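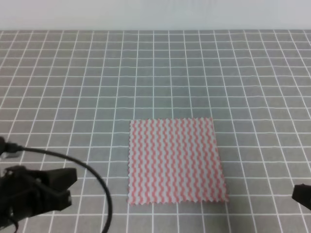 Kusum Agarwal has worked in the finishing room at Vandmont for many years, and when I asked her what is the hardest part of folding, she answered before I finished the question. "The first corner," she said. "If the first corner is wrong, the whole pile leans." The company sells cleaning cloths to hotels and hospitals, and until last June every cloth was folded by hand. Now a part of this work goes to a station with two black arms that the staff call Kistel, after the name of the project. When a cloth with pink waves lies flat between the two grippers, Agarwal looks first at its saw-toothed edge. "With a straight edge I feel the corner immediately. With this zigzag the finger can think that every tooth is a corner. For the machine it was the same problem, so they came to ask me."

They came often. Tarun Dhillon, who is responsible for the station, spent 30 shifts in the finishing room before he changed anything in the program. He told me that he had expected to learn about speed, and he filled his notebook with questions about hands. Why does she turn the cloth before she lifts it? Why does she press with the side of the thumb? "Some of it she could explain and some of it she could only show," he said. "I had to ask her to do it slowly, and then she did it differently, because it was slow."

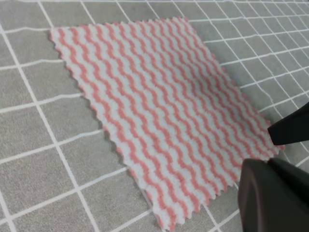
The station has now a record of 3589 attempts, good and bad, and Dhillon reads the bad ones in the morning with a cup of tea. Agarwal sits with him for 30 minutes. This is a new part of her job and it was not easy to arrange, because her pay was calculated by the piece. Mamta Pant, the shift leader, had to write to the main office in Pleldale two times before the half hour was counted as work. "For a month she was teaching and losing money," Pant said. "I was ashamed of this."

I asked if people are afraid for their places. Sipho Mofokeng, who packs the folded piles, did not want to give me a polite answer. Two colleagues from the room have moved to the sewing hall, and he misses them at lunch. "They say it was their choice. Maybe. The room is more quiet now and I don't like it so much." But his wrists hurt less in the evening, he added, and he would not go back to folding the full shift.

Agarwal herself still folds the thick cloths and all the small orders. She does not speak about the station as a colleague, and she does not like when visitors do it. What she wants next is a higher table, which she has asked for since before the arms were installed. Dhillon has promised to put it in the budget for the next year.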